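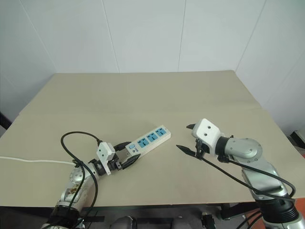
Minutes – Zoveo cell upkeep meeting, Lanen workshop, December

Started 4:00 p.m. Minutes of the last meeting accepted with no changes.

1. Arms
Both arms passed the joint check and we are really pleased with how smoothly they now move together! The stains on the lower casing of the left arm are still there. Agreed to try a mild cleaner with a soft cloth, nothing abrasive, and to keep it well away from the joint caps.

2. Grippers
New finger pads have come in from Wan, 4 sets. The left gripper gets the first set. Right gripper fingers to be checked for even opening before each power strip run – a lovely quick job with the new gauge.

3. Cables
Long talk on this one. The loop over the left gripper housing needs enough slack for full wrist travel, but it shouldn't be able to catch on the fingers. Ties to be moved 2 notches down the arm and the wrist turned slowly through its whole range afterward. Same check on the right.

4. Settings
Grip force stays at 17 for the power strip. Wonderful to have one value that everyone likes. The Irkesance backup is to be saved again after the pads are changed.

5. Open items
Action 21 (tabletop seam, check that it is level) carried over.
Spare wrist ring: price still to come.

Closed 4:50 p.m. Next meeting in January, same room.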